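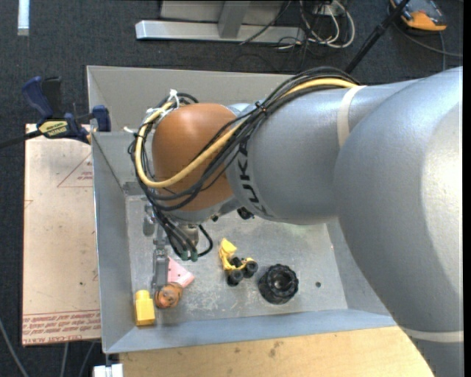
A KUKA robot arm over an open metal bin.

6/1/24

Daly Forum opens a year of public conversations on what it means to belong to a region

The Daly Forum is delighted to announce Neighbors by Choice, a new series of public evenings on regional identity in small countries, and on the many ways people come to feel (or stop feeling) that they are part of a wider neighborhood of nations. The series opens in October at the Troka reading room, and everyone with an interest in the subject is warmly invited, whether or not they have ever been to one of our events before.

The idea grew out of Prirnarach, the essay collection we published last year, which brought in far more letters than our small office was ready for. Many came from readers who love their country dearly but have never felt at home under the label that outsiders put on it - northern, eastern, central, Baltic, Balkan and so on. Some wanted a new label, and quite a few wanted the old one back!

"We kept reading these letters out loud to each other over lunch, and after a while it seemed a shame that the people who wrote them had never met," said Tadhg Gilmartin, director of the Forum. "A label can bring in visitors and trade, and it can also make a person feel small. I would like us to talk about both of those things, and to take our time over it."

There will be four evenings in all, each with a main talk, a reply from a second speaker and a long, friendly discussion with the audience. Our partners at Ototby will record the talks and put them online, free of charge, for those who live too far away to join us. A printed reader with 28 short texts, from old travel writing to recent speeches in parliament, will be given to everyone who registers.

Registration is free and opens later this summer through the Forum's office. Teachers who would like to bring a class are asked to get in touch early, as seats at the Troka reading room do go quickly.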